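Open day at the Arkberg textile mill

Voten opened its Arkberg mill to visitors again this May, and I went along on the second afternoon. The mill makes knitted cloth for filters, gloves and work clothing. Entry was free but you had to book, and places were limited to 200 for the day.

Getting there

The bus from Cisby takes 18 minutes and stops at the gate. Parking is in the lower yard, which was full by noon. Visitors sign in at the front desk, pick up a paper badge and wait upstairs until their group is called. The weather stayed gray all afternoon, with a pale sky over the yard. 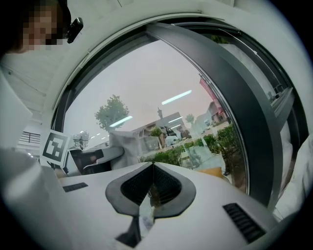

The knitting hall

The tour starts with the yarn store and then goes down to the knitting hall. It is loud and ear plugs are handed out at the door. Most of the machines are circular knitters and the oldest has been in use since the mill moved here from the Msimang site. Our guide explained how a change of needle changes the weight of the cloth, and passed around two swatches to compare. The thinner one was much stiffer than I expected.

Half of the hall was running. The other half was stopped for cleaning, so we could stand close and look at the needle beds. I would have liked longer at this stop - the group behind us was already waiting.

Finishing and samples

Cloth is washed, dried on a stretching frame and checked by eye over a light table. Faults are marked with a thread at the edge. After that came the samples, from plain cotton jersey to silvery-gray mesh with a nubby surface. Voten keeps 2,000 samples on file, and customers can still order from the old ones. 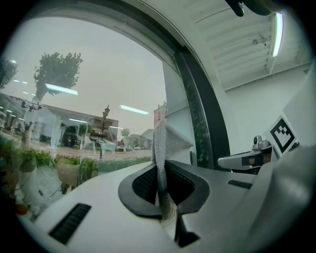 Shop and cafe

The shop sells ends of rolls by weight. I bought a piece of navy jersey, enough for two shirts. The cafe had soup and rolls and seats for 80, but the line was long after the last tour. There is a smaller coffee stand by the gate.

The next open day is planned for the same time next year. Booking opens in the spring through the mill office.

Posted 01/06/2020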